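The Lid Is Where It All Ends Up

9 min read

Every craft table has a surface that was never meant to be a surface. In some houses it's a dinner plate. In others it's the one clear corner, which stays clear until somebody sets down a glue stick and the whole thing goes. At my place it has always been the lid of a box.

I began paying attention to this in October, when I moved from the house in Stundbridge to an apartment with exactly one table in it. The old place had a spare room, and a spare room lets you believe you're an organized person whose mess happens to be behind a door. With one table you get to meet your supplies three times a day. You eat oatmeal next to the stuffing.

And the stuffing travels. I bought a bag of it from a shop called Tapia, which sells notions and trim and closes for lunch whenever it likes, and I have since found white fluff in my coat, in the butter dish, and in a library book I returned before thinking to check the other chapters. Fabric scraps at least have the decency to stay where you throw them. Cow print is especially loyal. I've owned the same yard of cow print through two leases, and every time I cut a piece off it, the amount remaining seems to be a yard.
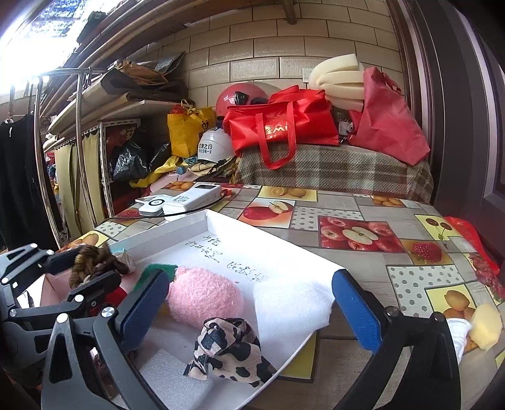 So, the lid. The case for it is simple. It has sides, but low ones, so you can reach in without tipping anything over. It's white, which means you can find a dropped bead. It can be picked up and carried away in one trip when people come to dinner, and if you keep it level you may even get it to the top of the refrigerator. The bottom half of the box can hold the things you're finished with, or the things you've given up on. I don't label them separately.

Storage companies would prefer that you buy something. I tried. The Dirkar craft tower has 32 drawers, each the size of a deck of cards, and assembling it took an evening I'd set aside for making things. Yarn doesn't fit in the drawers. Yarn has never fit in a drawer. I put in buttons, filled four, and spent the next month opening the other 28 to see what I'd put there.

Then came the Jedovon method, a system of colored cards and a booklet that asks you to inventory your materials before you're allowed to touch them. I got as far as 646 items, counting every sequin in a tube, and stopped when I noticed I hadn't threaded a needle since starting.

What works is duller. One project out at a time, in the lid. Anything still in its carton stays in its carton. Soft things go at the back of the table, where they can slump against each other without bothering anyone, and boxes go up front where you can get at them. When the lid is full, you finish something or you put something back.
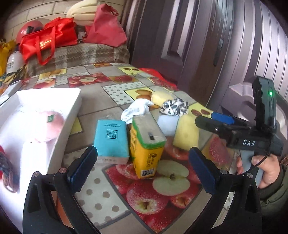 Cartons toward the front, soft goods behind, and a fruit-print cloth under the lot.

A word on tablecloths, as I've come to hold views. Plain ones are a mistake. A plain cloth reports every thread you drop on it. A busy print, preferably fruit, will absorb a season of snippings and still look ready for company.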